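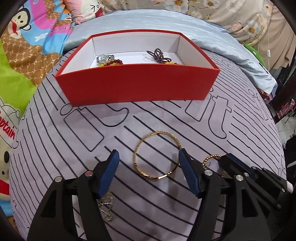
A silver watch and beaded bracelets in an open red box.

Dukitz opens beading and watch strap repair counter in Brirkska

BRIRKSKA, Thursday, September 17, 2026 – Dukitz today opened a walk-in repair counter at its Serra street shop. Restringing, clasps, knots, watch links. Most jobs same day, larger strands take 2 days. Bring every bead you can find, even the cracked ones.

The counter grew out of a trial in February, when 70 pieces came in over 8 days. Mostly snapped elastic.
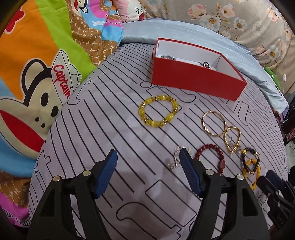

One trial customer wrote in to say that she had given up on her grandmother's beads years ago, and would of paid double to get them back on a string. Prices stay the same as in the trial.

New elastic and waxed cord are supplied by Ekton. Customers can also bring there own cord.

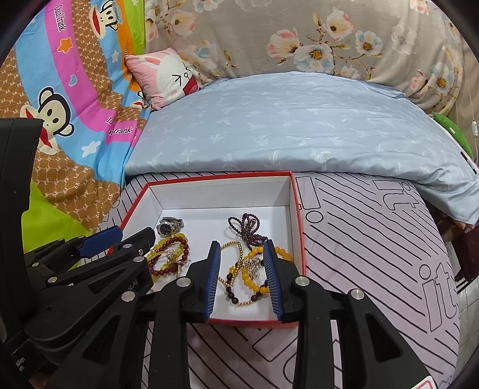 1 min read

Watch links are removed while you wait – batteries are not offered yet. No appointments. Closed Sundays. Press visits by arrangement, please ask at the shop desk.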